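Street fair thoughts, before I forget them

Quick one, it's past 11 at night and I have an early shift. 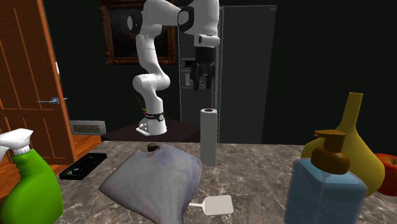 So the Birport Harbor Supper is moving uptown this year. Off the pier, up to Semeniuk Street, three blocks closed to cars from noon to nine. I found out from a flyer taped inside the laundromat door. Went home and read the whole vendor packet, all of it, even the part on grease disposal.

First reaction: no. The pier is the whole point. You get your chowder, you sit on the edge, a gull takes your roll. I've gone every May for years and have the sunburn to prove it.

Second reaction, a day later: ok, maybe. The pier was packed last time. Long line for the bathrooms, longer line for the one lemonade stand. My aunt couldn't get her wheelchair past the halfway point and we ended up eating in the car. Semeniuk has curb cuts, shade, and the library restrooms if they keep them open (packet says "to be confirmed", so who knows).

Numbers, for the people who keep emailing me. 3,123 tickets sold last year. 209 vendor applications this time, for way fewer spots. Booth fee is $400, up from what I thought was already too much. That one bugs me. The tamale lady is not making $400 back before dinner time. They do have a half-booth option but you have to share power with a stranger, good luck with two fryers.

Parking. Use the Pristden lot, its free after 3. Do not try the bank, they tow. The shuttle runs from there every so often, no schedule posted yet.

Music is on the corner by the old Daverier building, the one with the green awning. Smaller stage. Fine by me, last year I couldn't hear my own order.

What I'd still like to see:

a real map, not the cartoon one
water somewhere that isn't three dollars
the pie table back, pleese

Still grumpy about the pier. Will probably walk down there after with a paper plate and eat on the edge anyway. If you're going, I'll be on the library end around 5, hungry. Comments are open again, I fixed the spam thing I think.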